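Review: Gidico replacement finger pads and pivot kit for hand-held grippers

I look after a pair of hand-held grippers, used as a left and a right, which spend most of their working life picking up soft household things: socks, towels, sponges, cloths, wrappers. The recordings made with them are used to teach an arm to tidy a room. My part is the hardware. I set the grippers up, check them between sessions and mend them when they go wrong. This review covers the Gidico service kit, which I have now used on both.

The kit comes in a flat box with two pairs of ridged pads, a small bag of pivot screws and washers, a strip of double-sided tape, a hex key and a folded instruction sheet. The pads are sold in soft and firm. I bought soft first and firm later, and I would advise anyone handling fabric to go straight to firm.

Fitting

Allow an evening for the first gripper. The second will take you less than half of that.

The old pads have to come off completely, along with whatever was holding them on. Mine had been glued by the last person to do the job and the glue was slow to shift. I used a plastic scraper and warm soapy water, then wiped the fingers down and left them overnight. The instruction sheet says thirty minutes is enough drying time. I tried that on one finger and the pad had crept by the next morning, so I did it again.

The tape supplied is good. It holds well once it has been pressed for a minute or so, and you get a short while to slide the pad into line before it grabs. Line up the tip first. If the tips meet squarely, a small error at the base does no harm, but if you start from the base you can end up with one pad sitting proud of the other and the fingers will pinch at a slant.

The ridges need to run the same way on both pads. There is an arrow moulded on the back for this, very faint, and the sheet doesn't mention it. I found it on the third pad.

The pivots

Most of the trouble I have had with these grippers has been at the pivots, and this is where the kit is most useful. The screws work loose with use. You notice it first as a slight click when the fingers close, and later the fingers begin to drop a little to one side. By then the opening reading is off as well, and any recording made that day is doubtful.

The screws in the kit have a patch of thread lock already on them. Take them up until the finger stops rocking, then back off by an eighth of a turn. The finger should swing freely under its own weight. The supplied hex key is too short to do this with any feel, and the corners had rounded by the time I had finished the second gripper. Use your own.

I did not like the washers. They are thin and two of the 13 in the bag were bent. I put back the old ones, which were from Vandthorpe and perfectly sound.

In use

I ran both grippers with the firm pads for five weeks in a furnished bedroom, a mixture of clearing a table and putting rubbish in a bin. A bedroom is a fair test because so much in it is limp. A sponge or a can gives the pads something to push against. A sock doesn't, and with worn pads it slides out or has to be pinched so hard that the trigger finger aches by lunchtime.

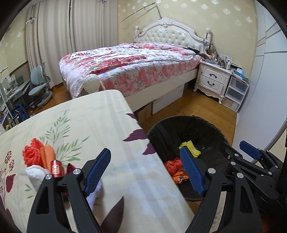 Adebisi thinks I'm too hard on the soft pads, and says they were better on thin plastic bags and packets, where the firm ones tend to skid until the fingers are nearly shut. Soft on the left and firm on the right would be the arrangement to try, in that view, with a note in the log so that the two don't get swapped.

I have since tried it for a week. It is true about the bags. I went back to firm on both, though, as the soft pads pick up lint from towels and have to be wiped several times a day, and I would sooner have two grippers that behave the same. Someone who handles mostly packaging may well choose differently.

Wear has been slight. The ridges near the tips have gone a bit shiny and the rest look as they did when I fitted them. The soft pads were showing small tears at the same point.

Calibration afterwards

New pads change the closing point. The Gidico pads are thicker than the Tornton ones I took off, so the gripper reads as slightly open when it is fully shut. If you fit them and carry on without resetting zero, every width you record will be wrong by the same amount, and it is easy to miss.

My routine is to close the fingers on nothing, set zero, then close them on a short piece of 8 mm dowel and check the reading. I repeat that with the fingers pointing down, which shows up any slop left in the pivots. It takes five minutes for each gripper. I now do it every Sunday evening, and again after any screw has been touched.

Spares and support

I wrote to Gidico about the bent washers and had an answer the next day from Ingeborg Pichler, who sent a fresh bag without asking for the old ones back. She also confirmed that the arrow on the pads should point towards the tip. It would be worth adding to the sheet.

Pads can be bought separately from the screws, and that is what I shall do next time. The screws should outlast several sets.

Good points: firm pads grip cloth well, tape is strong and comes off cleanly, thread lock already applied, quick replies from the maker.

Bad points: poor hex key, thin washers, instructions leave out the pad direction and say nothing about resetting zero.

Score: 8 out of 10 with the firm pads. I would take a couple of marks off for the soft ones if your work is mainly fabric.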